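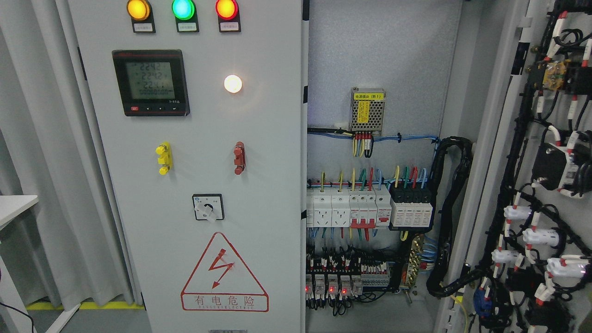

Planning the Control Cabinet for a Robot Cell: Power, Space and Budget

By Qiuyue Su

When a plant prices its first robot cell, the quote for the arm gets read line by line and the electrical cabinet gets a single row near the bottom. This guide covers how to plan and price that row. It assumes you are buying one cabinet for one cell, from an outside panel shop, with a three-phase supply already in the building.

What you need before you start

The robot maker's power sheet, a floor plan of the cell, a list of every motor, valve and sensor, and the name of whoever will be allowed to open the cabinet.

Step 1. Write the load list

List each device with its voltage, running current and starting current. Keep the robot controller on its own line. Conveyors, pumps and the vision computer go below it. For the Mokari cell used as the worked case on this page, the list came to 80 lines, most of them sensors on the low-voltage side. Mark the devices that must stay powered during a safety stop. The panel shop will ask, and a late answer changes the wiring.

Step 2. Decide what goes on the door

Each lamp, button and meter on the door costs a cutout, a part, a label and the labor to wire it. A workable set for a small cell is three pilot lamps in yellow, green and red, two pushbuttons, one selector switch and a digital power meter. The meter is the item most often struck out to save money. Keep it. A technician can read the supply voltage with the door shut, and a reading near 224 on each of three lines settles the first question in most fault calls.

Specify the label language in the order. Warning signs and module labels come in the panel builder's own language unless you say otherwise. The cabinet at the top of this page carries its danger sign in Chinese. If your crew needs a second language, ask for both on the same plate.

Step 3. Size the mounting plate

Ask for a layout drawing with the DIN-rail rows shown to scale. From the top down, a common order is:

Power supply module
Sockets, breakers and surge protection
Terminal blocks
Plug-in relays, with the grounding busbar beside them

Leave one third of each rail free. On the Mokari job, the first layout from Gellon filled every row, and the revised one needed the next enclosure size up. The difference in price was 517 dollars. Adding a second small enclosure a year later would have cost more than that in conduit alone.

Check the hinge side as well. Wiring to door devices has to flex each time the door moves, so the drawing should show a flexible conduit with a loop long enough for full opening. Measure the swing on your floor plan and tape it out on the floor. Allow 700 mm of clear space in front of the open door, or more if your local code requires it.

Step 4. Ask for quotes that can be compared

Send the same package to every bidder and ask for these items as separate prices:

Enclosure and mounting plate
Breakers and surge protection
Power supply, relays and terminals
Door devices and labels
Wiring labor, including wire markers
Factory test and report
Drawings in an editable format

Malitz and Gellon both bid on the Mokari cabinet. Malitz looked cheaper until wire markers and the test report were added. Marked wires are worth paying for — an unmarked loom turns a short repair into a long one.

Step 5. Budget for spares

Order 2 spare relays of each type, one spare power supply and a set of pilot lamps with the cabinet. Use plug-in relays with status LEDs where the option exists. Surge protection with plug-in modules lets you replace one module without rewiring the unit, so price a spare module too.

Step 6. Set the dates

Work back from the robot delivery. The Mokari order was placed in April, and the factory test was set for 21st June at the Kong shop, which did the wiring for Gellon. Send the person who will maintain the cell, and have them bring the load list and mark it off against the breakers.

Hold back the final payment until the as-built drawings arrive. Print one copy for the cabinet door pocket and file the other with the robot manuals.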